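The second arm, and other things we nearly didn't budget for

Opinion, by Niloufar Hashemi
26 Nov 2020

Every equipment budget I have ever signed has had a line in it marked "misc.", and every one of those lines has gone on to eat its neighbours. I run the purse at Fuvside, a small firm that would like machines to handle fruit and veg without turning it into soup. It's a modest ambition. You would not guess so from the invoices.

Last May we sat down to plan what we were going to buy. The quotation from Clallico ran to 27 pages, of which the robot took up two. The rest was brackets, cabling, training, a support plan, a plan for renewing the support plan, and a crate. The crate was priced separately. I asked if we could send it back for a refund, and was told that it would need to travel in a crate.

My first instinct was the usual one, which is to buy one of the thing. One arm, one hand, see how we get on. Shirin Kordestani, who does our engineering and has very little patience with my instincts, wanted two arms with proper hands on the ends, fingers and thumbs and all. I wanted to know what the second one would be doing while the first was busy. "Waiting," she said. I pointed out that we already had people for that.

So we did what we should have done to begin with and spent the early money on simulation. Planow sells seats by the year, and we bought three. In there a table costs nothing, and neither does a plate, and you may drop a tomato all afternoon without anyone fetching a cloth.
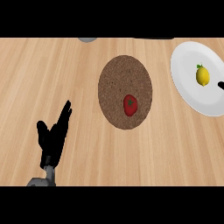 I was slow to like this. Finance people want to see a thing on a pallet, with a sticker on it, going down in value in an orderly fashion. A licence just sits there being a password. But I've come round, mainly from looking at what we would have bought without it. My original sheet had one arm and a very handsome sum for a gripper that Ait Ali, our other bidder, had described on the phone as "universal". I've since learned that this word means "has not yet met a lemon".

Fruit is a dreadful customer for a machine. It's round in some places and pointed in others, it comes with leaves, and it has no handle. A cardboard box wants to be picked up. If all you ever move is boxes, buy the cheapest thing that closes and opens, and spend the change on a decent floor. I mean that as advice. Half the firms I talk to are shopping for fingers when their problem is a shelf at the wrong height.

Our problem did need fingers, or at any rate Shirin's argument for them was better than mine against. Her other point was about reach. A table has two ends, and things get put down at both of them. With one arm you either accept that half the surface is out of bounds or you pay for a longer arm, then a heavier base to stop it tipping, and then somebody to look at the floor. By the time I had added all that up, the second arm had stopped looking like a luxury. It still spends much of its day idle. I have made my peace with paying for idle, in the same way I pay for a spare tyre.
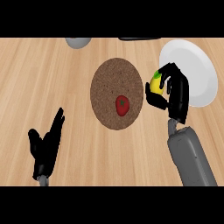

What I would put in the budget next time

Time, first. We allowed two weeks for setting up, and it took around as long as you'd imagine if you had ever met a computer. Put the engineer's hours in the sheet at their real cost, even though she is "here anyway". She was here anyway doing something else, and that something else is now late.

Then the dull hardware. Tables, mats, plates, whatever your machine is going to be faced with. Buy the ones you'll use on the day and have them copied into the simulation, so you aren't rehearsing with somebody else's crockery. It's a small sum and I fought it for a month.

I would also keep back some money and refuse to say what it's for. Suppliers can smell a named contingency. Ours was called "grippers, additional", and within the week we had been offered additional grippers.

As for the big order, it hasn't gone in yet. Shirin has the form. I have the pen, and a revised quotation in which the crate has gone up.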